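Also, ich hab's getan: Mein erster Sparplan läuft! Seit März gehen jeden Monat 50 Euro in einen breit gestreuten Rohstoff-ETC von Olach, und ja, ich weiß, dass alle Welt einem zuerst zum langweiligen Aktien-ETF rät (den habe ich bei Vaughan natürlich auch noch).

Angefangen hat es mit den Kaffeepreisen. Ich stand im Supermarkt, habe geschluckt und abends bis elf Uhr über Terminkurven gelesen – Contango, Backwardation, Rollverluste, lauter Wörter, die ich vorher höchstens beim Scrabble probiert hätte. Wenn der spätere Kontrakt teurer ist als der laufende, frisst das Rollen einem die Rendite weg, selbst wenn der Preis an der Börse einfach stehen bleibt. Das musste ich dreimal lesen!

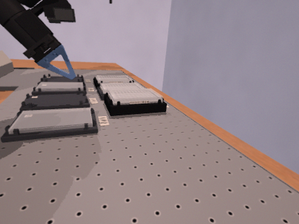
Emlyn Harries schrieb mir dazu in den Kommentaren, ich solle mir lieber die Gesamtkosten ansehen als den Kaffeepreis, bei Damutov zahle man fürs Rollen nämlich noch einmal extra und merke es erst im Jahresbericht.

Guter Punkt, den Bericht habe ich dann gleich heruntergeladen. Auf Seite 23 steht es wirklich, ganz klein unter der Tabelle. Bei Olach habe ich so etwas bisher nicht gefunden, ich suche aber weiter. Und falls jemand von euch Erfahrung mit dem Agrarkorb von Flitdale hat: schreibt mir gern, den schaue ich mir als Nächstes an.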